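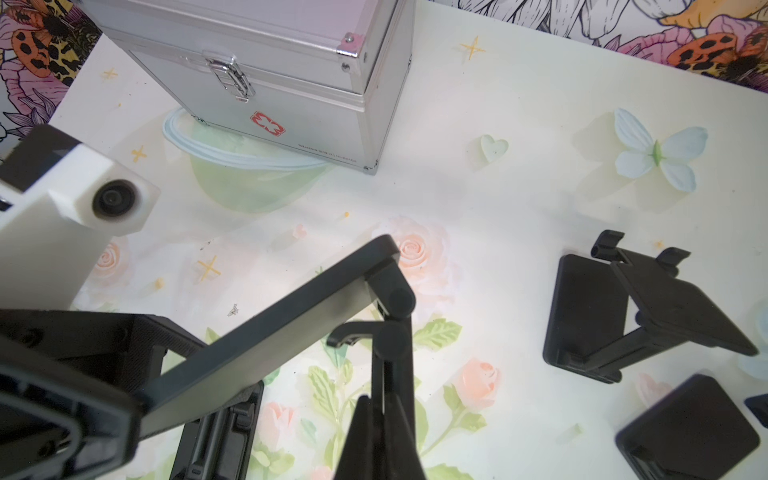 Aluminium case with the red cross on the front, on the rose-print cover.

Minutes, Simard Court residents' garden group
30 October 2021, written up by me again as I had the pen

14 comments | 3 shares

We started late with the kettle on and the roof terrace fence as the first item, so I'll begin there too. Gordon Gosselin had been round both quotes for replacing the rotten panels on the west side. Lorus want to do the lot in slatted larch with steel posts, and Urano would keep the old posts and just hang new panels between them. I said my piece about the old posts (I can rock the one by the water butt with one hand!) and most people agreed they ought to go.

Lorus came out at £1682 including taking the old stuff away. Urano were cheaper by £300, but that leaves us with skip hire on top, and I can't see where a skip would go with the bins where they are. We voted for Lorus. Two against, both on the grounds that larch goes grey, and I've promised to put that in the minutes, so there it is. 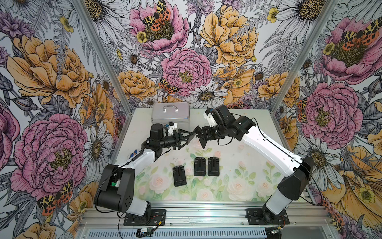 Next up was the height. The panels now are lower than the new ones would be, and flat nine is worried about losing the evening light on her tomatoes. Gordon is going to ask whether the top slats can be spaced wider along her stretch. I'd be happy with that along the whole run, to be fair — it lets the wind through and the last fence came down in a gale.

Then gates. We went on about gates for far too long. The side gate drags, everyone knows it drags, and we've been lifting it with a foot since spring. Agreed to have it rehung while the fitters are on site, and to spend up to £100 on proper hinges and a latch that can be worked from both sides.

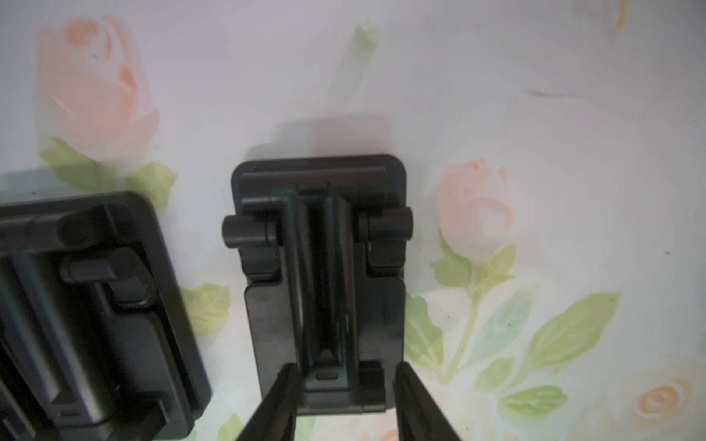 Paint and oil came after that. Grustia do a clear oil that flat four has used on her bench and she brought the tin along for us to sniff. Lovely stuff, smells of oranges. I'm getting a price for enough to do both faces, and we'll leave the wood a few weeks before anyone goes near it with a brush. If you've got old brushes please don't leave them in the sink downstairs again.

Planting along the new fence: climbers yes, ivy no. I wanted a honeysuckle and I've got one, hooray.
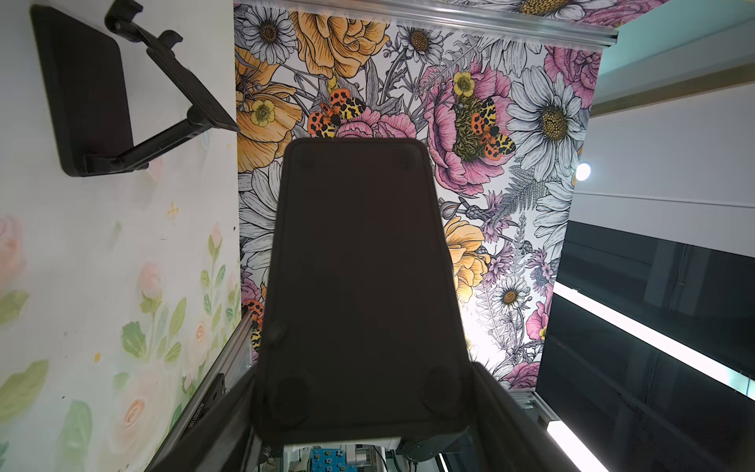
Money. Everyone's share works out the same as last time, £52 a flat, with the rest coming out of the garden fund. Please pay it in before the work is booked — Lorus want a deposit and I'm not fronting it on my card twice.

Any other business: the hose reel is leaking at the tap end and Gordon has a washer for it. Next meeting in my kitchen, date to follow, bring a chair.

Recent items
Water butt rota
Side gate: please lift and shut
October tidy-up, what's left to do
Bulb order form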